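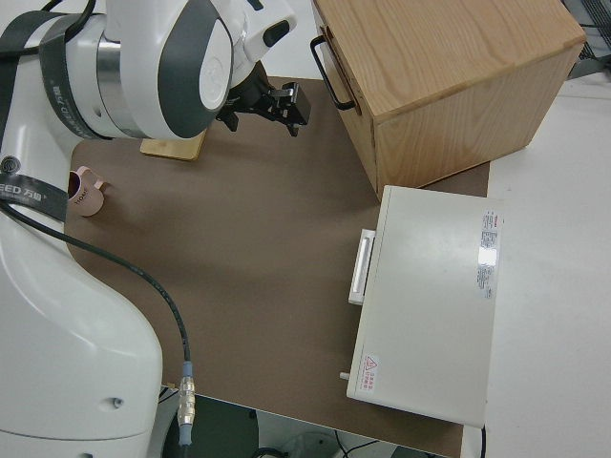
The Keretti Countertop Set, on the table

Keretti sells a small kitchen to people whose robots don't have one. We have had the set on our bench at Dumari since August, and this page collects the pictures along with whatever we felt like saying next to them. The full review, with tables, is elsewhere on the site for those who enjoy tables.

The idea is simple enough. You own an arm, you have taught it to move blocks, and visitors have stopped pretending to be impressed by blocks. Keretti will ship you mugs, something to hang them on, plates in a rack, a basket with corn in it, a cabinet with a real handle and an oven with a real door. Your arm can then fail at household tasks, which visitors find much more relatable.

Arm, mug, cabinet

Gripper open over the brown mat, with the wooden block sitting right under the wrist. The mug with the dark interior is parked close to the white shell of the arm, a spot we can't recommend to anyone who is fond of the mug.

The cabinet is the best thing in the box. The handle is a plain black loop, big enough for two fingers to get around and awkward enough that they often don't. The wood has some weight to it, so a bad pull moves the door before it moves the furniture. Cheaper sets slide across the table like a frightened cat the first time anyone tugs on them, and then you are out buying clamps.

The off-white unit under it carries a warning sticker with a red triangle. We read it. The arm has so far declined to.

The mat is ours, by the way, and so are the cables. Keretti's cable advice takes up two lines of the manual and amounts to "keep cables clear." We look forward to meeting the person who has managed this.

Basket, plates, mug tree

Seen from overhead, the set looks rather civilized. Two ears of corn in a woven basket, a pair of round plates standing on edge, one mug hung up and another left out on the table for somebody to deal with.

The mug tree is where your afternoon goes. Getting a handle onto a peg sounds like the sort of job you would give a child, and a child would be finished before you had found the right config file. The pegs stick out at different angles, so a motion that suits one is no use at all for its neighbor. We logged 3,137 attempts across the whole set before writing any of this up, and far too many of them ended with a mug leaning on a peg, looking hopeful. 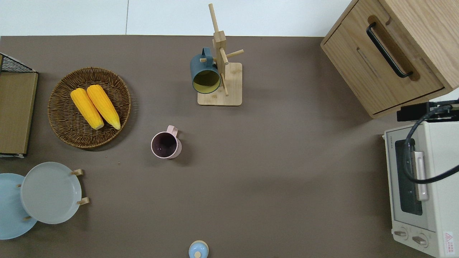 The basket, by comparison, is a vacation. It's shallow, it has a good braided rim, and corn is a forgiving shape as long as you come at it across the short side. If you have a demo in an hour, do the corn.

Plates we would rate somewhere in the middle. The rack keeps them upright and leaves a decent edge to grab, though with two side by side a wide finger tends to introduce itself to both.

What it costs and who should bother

The full set is $525. Without the oven it drops to $455, and Keretti will tell you the oven is the heart of the kit. We'd say the cabinet is the heart of the kit and the oven is around half of the shipping weight. Still, the knobs are a fair test of a wrist, and a door that swings on a hinge teaches you things a drawer won't.

Spare mugs are sold separately. Order some with the set. You know what you're like.

The obvious rival is the Ekedix Home Pack, which has more pieces in it and a nicer carton. Its cabinet is lighter, though, and its handles are so friendly that you come away with an inflated opinion of your own software. The Jurić kit has handles as stubborn as Keretti's but no mug tree, and some of you may count that as a feature.

Our set is staying on the bench. Questions about delivery and spares should go to Keretti, who answer their mail. Questions about our cable management can go in the comments.

Dumari bench gallery, last updated January 2020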